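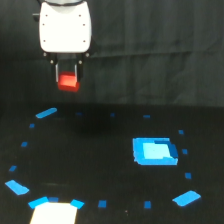
**Review: Cudgate election-night results service**

March 26, 2019

Cudgate is a subscription service that collects polling-place returns and presents them as running totals, swing estimates and seat projections. Our office used it throughout the Tirkbridge by-election and the earlier Veditport council count. Access was paid for at the standard rate.

**Setting up**

An account administrator enters the candidates, the previous results and any boundary changes. The last of these took most of an afternoon. Tirkbridge gained 14 polling places from a neighbouring district at the last redistribution, and each had to be matched to its old figures by hand. The manual covers this in a single paragraph.

**On the night**

Totals were refreshed every five minutes and agreed with the published returns whenever we compared them. The first projection appeared with very few votes counted and favoured Bednárik by a comfortable margin. It was withdrawn when the larger suburban booths reported, and the seat was then listed as undecided until counting closed. Bednárik led by 888 votes at that point, with postal ballots outstanding.

The early projection carried a confidence rating of 87 per cent. Readers who saw that figure alone would have been poorly served. The method behind it is not published, and our written request for it has not been answered.

Preference flows are handled well. The analyst may enter an assumed flow for each minor candidate and view the effect at once, and every assumption is printed at the foot of the exported table.

**Support**

Iveta Kadlec, who ran our desk, telephoned the help line twice. Both calls were answered promptly. The second concerned a duplicated booth at Veditport, which was corrected the same evening.

**Assessment**

Cudgate is recommended for offices that need reliable totals and have staff able to judge a projection for themselves. The automatic seat call should be switched off before any display is shown to the public. The setting is under Display, then Advanced, and must be changed separately for each contest.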